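Bogdan Kitchen Demos: Frequently Asked Questions

What is Bogdan?
Bogdan is our open collection of kitchen demonstrations for robot learning. A person steers a simulated arm through a chore, we record every joint angle and camera view, and the whole run becomes one example a policy can learn from. Release 2 has 1102 of them!

Why simulation?
Speed, mostly. We can swap the countertop, move the toaster, change the cabinets and be recording again before the coffee's poured. It also means people in Bululthorpe and Rirthorpe can work in the very same kitchen on the same afternoon, and we love that.

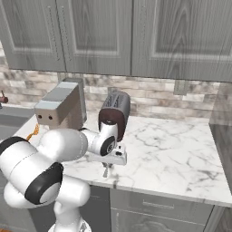

Small appliances are our favorite tasks right now. They sit close to walls and to each other, so the operator has to think about the elbow as well as the fingers, and those careful approaches are gold for training.

How many demos do you collect per task?
We aim for 50 per task, and 80 if it involves a lever or a door.

Do you keep the failed ones?
Yes, please send them! Failed runs go in a separate folder with a short note. A fumble followed by a good recovery stays in the main set.

Do I need special hardware?
Nope. Plerkach, our recording tool, works with a game controller or a plain keyboard. The controller is more fun (and your paths come out smoother).

Can I add my own kitchen?
Absolutely. Load it in Plerkach, run the collision check, and record a few practice reaches before you submit. New layouts are reviewed at the start of each month, except December.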